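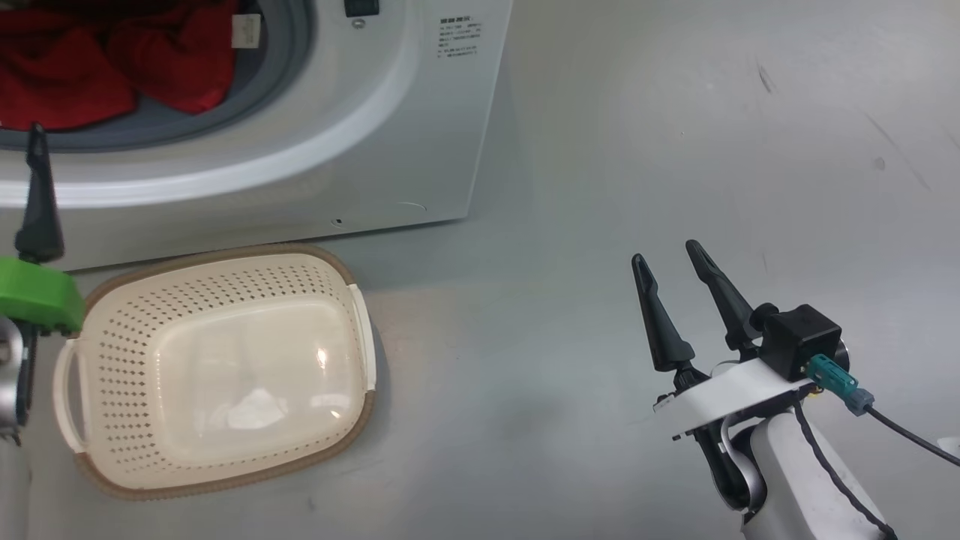

Wash Day: A Gallery

Posted Feb 12, 2021 by Amber Martens
Filed under: Kosdale, Domestic

People send me links to galleries of other people's laundry rooms. They have butler sinks, and sprigs of eucalyptus tied to a rail, and a wicker hamper with WHITES stencilled on it by somebody with a steady hand and a free afternoon. I enjoy them the way I enjoy programmes about submarines.

Our laundry corner at Kosdale is a washing machine, a basket and a stretch of floor. I have been meaning to give it a page since we did the kitchen one in January, which drew more letters than I expected, most of them about the bread bin. So this is the wash day page. Cor Wouters read it over for mistakes and found only that I had been unfair to him about socks. I have left that part in.

The machine

A front loader, white, and older than the lease. It came from Van Rooij, who delivered it up the back stairs and have not returned our calls about the skirting. I was brought up with a top loader and spent the first month here opening the door to add a forgotten sock, or rather failing to open the door, and then standing there with the sock.

It spins at 900, according to the booklet. There are faster machines. Geert Verstraete had one at his last flat and says it used to set off across the floor during the final spin and had to be met halfway. Ours stays where it was put. I will take slightly damper towels over having to negotiate with an appliance.

The rubber seal

Grey, folded, and home to whatever you have lost. In the past year ours has given up hair grips, a collar stiffener, a library ticket in the name of someone none of us knows, and enough coppers for a stamp if stamps still cost what my grandmother thinks they do. Wipe it round with a cloth after the last load and leave the door ajar overnight. If you never do this you will find out why people do, and it will be by smell.

The red load

Red goes in with red. This is the only law of the house that has never been put to a vote. It dates from the weekend Bart Dekker washed a new red sweatshirt with everybody's work shirts, and for the rest of that winter we all went about looking faintly embarrassed from the neck down. Bart maintains that the shirts were salmon and that salmon is a perfectly good colour for an office. He has since bought colour catchers, the sheets you throw in with the wash, and speaks of them with the zeal of the convert.

A cold wash and a full drum, but a hand's width left at the top. The hand is the proper test. If you need a knee to get the door shut, that is two loads.

The care label

I used to cut these out, on the grounds that they scratched. Then I shrank a cardigan to a size suitable for a well-built cat, and now I read them. They are small, they are faint, and after a few washes they say whatever you would like them to say. Rezaul Uddin photographs his when the clothes are new and keeps the pictures on his phone, in order, with names. I laughed at him for this until I needed to know about a wool blanket he had lent me.

A crossed-out triangle means no bleach. A square with a circle in it is the tumble dryer, and since we have no tumble dryer it may say what it pleases.

The basket

Cream plastic with a brown rim, a handle at each end and holes all over the sides. I didn't choose it and would not have chosen it, and I have become very fond of it. The wicker one that came before was far handsomer. It caught on jumpers, shed bits of itself on the landing, and grew something in the bottom that we disposed of in gloves.

The holes are for air, which matters if you are the sort of household that unloads the machine and then goes out for lunch. The bottom is solid, so whatever comes off a football sock stays in the basket until someone shakes it out over the step. Someone is usually me.

It lives on the floor in front of the machine. There was a shelf for it once. It was never on the shelf, so the shelf went to Geert, who keeps records on it.

Getting it all out

Put the basket hard up against the machine, right under the door, and pull. Anything that makes a break for it lands in plastic. I have watched grown adults set the basket down by the doorway and carry the washing over in armfuls, dropping a pillowcase at every step, and then complain that the floor wants mopping.

Look in the top of the drum when you think you have finished. Wet things cling up there. Cor once left a single black sock behind and it went straight through my whites, where it did less damage than you might fear and more than he will admit. (This is the part he considers unfair.)

The powder

We buy Clolel, in the large box, because it is what the corner shop has. It smells of a meadow as described over the telephone. The scoop is far too big, and has been ever since scoops were invented by people who sell powder. Half of one does a normal load. If the towels have gone stiff as a board you have been filling the scoop, and the cure is a hot wash with nothing in it but the towels.

The line

Strung across the yard from the kitchen wall to a post that leans. Shirts go up by the hem, trousers by the waist, and tea towels anywhere there is a gap. Rezaul pegs socks in pairs so that they come in already matched. I peg them as they come to hand and do the matching in the evening with the radio on, and I would not swap, as it is the only time I hear a play all the way through.

In the wet months it all goes over the banisters. Visitors are asked to admire it or to look at the ceiling.

Letters

From G. at Rurnilcombe: "We had that very basket, in blue, for years. The handle went in the end. My husband now keeps seed potatoes in it and won't hear of a replacement."

From Bart, upstairs, who could have come down: "Salmon."

The bread bin people may still write to the usual address. Next up is the airing cupboard, as soon as I can get the door to close.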